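The Tray on the Table
A cardboard lid, a pile of pens, and the end of the junk drawer as we knew it

By Hermine Aigner

Four drawers. That's what Sadia Lashari had when she moved into the apartment on Vineck Street, and every one of them was a junk drawer inside of a month. Pens in the one with the forks. Tape under the dish towels. A charger in with the birthday candles, which she found in April, having already bought a new charger.

"I wasn't messy," she says. "I just put things away too fast."

I know the feeling. My own drawer won't open more than a hand's width. There's a ruler in there standing up on end, I can feel it, and until somebody moves out and takes the dresser along it's going to stay there.

Sadia's fix was to quit on drawers. Not all at once. First a bowl, then a bigger bowl, then a shoebox with the lid off, and finally the lid by itself, with the shoebox sent out to recycling. A lid is about the right depth, she says. You can't bury anything in it. You can pile things up, sure, but you see the pile.

She isn't alone. I asked around for this piece and the trays came out of the woodwork. Man-lok Fang uses a baking sheet. Shabnam Hashmi has a drinks tray from her aunt, brass, with a dent. Wajid Usmani keeps his on the dining table all day and slides it on top of the fridge at supper, a job that takes him four seconds and that he's very proud of.

What goes in? The stuff you reach for and the stuff you can't face sorting, mostly. Pens make up the bulk of it everywhere I looked. Then markers, then tape, then whatever needs plugging in. Shabnam has a tape measure and her good scissors. Wajid has batteries, loose, and yes he knows.

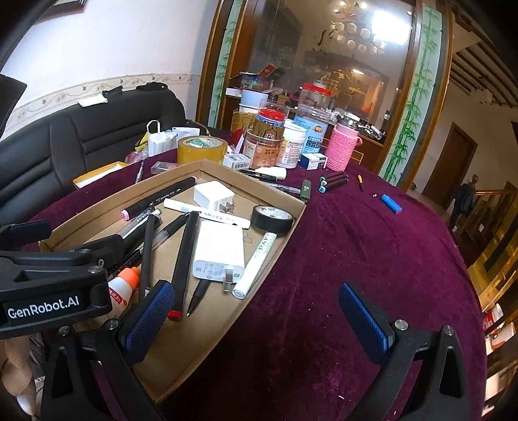 Pens, paint marker, black tape, power bank: a shallow cardboard tray on purple velvet.

Cardboard turns out to be everybody's favorite in the end, even the people who started with something nicer. It's quiet. Pens don't clatter. You can write on it, cut a corner down, toss it when the glue leaks. Man-lok's baking sheet makes a noise like a dropped cymbal every time somebody looks for a pencil, and he's thinking of switching.

Low sides matter too. Too high and you've made a box, and a box is a drawer with no handle. Sadia likes a wall no taller than a marker is thick. Well, two markers. She has opinions on this.

And it needs a place to live. The table, nearly always. People fight it, they put the tray on a shelf or the washer, and within a week it has walked back to the table by itself. Let it. Put a nice cloth down if the look bothers you. A dark velvet shows every speck of lint, be warned, but it does make a cardboard tray look like it's been invited.

The pen problem

Somebody has to say it. You have too many pens.

Shabnam tested hers one evening with the radio on, scribbling on the back of an envelope from Sethi, the stationery shop near her. Ten went in the trash. She kept the ones she likes, plus one she hates that has never once failed. Her rule now is a quick scribble whenever the tray gets picked up to wipe the table. Dry pen, out. No second chances, no licking the tip, no shaking it like a thermometer.

Markers get more mercy. A felt tip that seems dead may only need a night lying flat with the cap on tight. Paint markers are their own animal: shake with the cap on, press the tip on scrap until the color comes, wipe it before you close up. Store them lying down, so a shallow tray suits them fine. Keep them away from the velvet when they're open. Wajid didn't and there's a spot, he's put a plant on it.

Glue is the one thing I'd want upright. Almost nobody does it. A bottle on its side is okay if the cap is clean, and the cap is never clean. Pin it with a damp rag, twist, wipe the nozzle, close. Stand it in a corner with a roll of something to lean on if you can.

Tape: on its side, where it can't roll off. Fold the end under. Big rolls of packing tape don't fit in any tray worth having, so stand those next to it and use the hole in the middle for small things. Best free storage in the house.

Cords and plugs

Here we get to the arguments. Man-lok says electronics have no business in with the stationary. Sadia says if the charger isn't in the tray then it's in the candle drawer, and she's been through that.

I'm with Sadia, with conditions. Keep it to what you use this week. Adapters with prongs go toward the back so you're not raking your knuckles on them hunting for a pen. Wind any thin wire around two fingers and twist-tie it, or it'll lace itself through everything and the whole tray lifts up in one piece. Keep liquids at the far end. A label maker can stay home.

Seven minutes

Wajid's number, I don't know where he got it. Once a month he tips the lot out on the table and gives himself seven minutes to put back what belongs. He uses a Farkel, one of those wind-up kitchen timers shaped like an egg. What's left when it rings goes to its real home or out the door. Last time that meant a key nobody recognized, a hair clip, three rubber bands fused into one and a bus ticket from Tudbridge.

Sadia doesn't do a monthly anything. She swaps the lid when it gets soft, and the swap is the clean-out. She's on her fourth. The new one came off a box of winter boots and it's a bit long for the table, so it sits on the diagonal.

Her drawers? One has forks again. One has towels. One is empty, she opened it to show me, she was thrilled. The last she wouldn't let me see.

I went home and got the lid off a box of printer paper. The ruler's still in the drawer. But there's a pen where I can find it, plus the tape, plus a glue stick I'd given up on, and when my neighbor came by wanting a marker for her moving boxes I had it in her hand before she'd finshed asking. She hasn't brought it back.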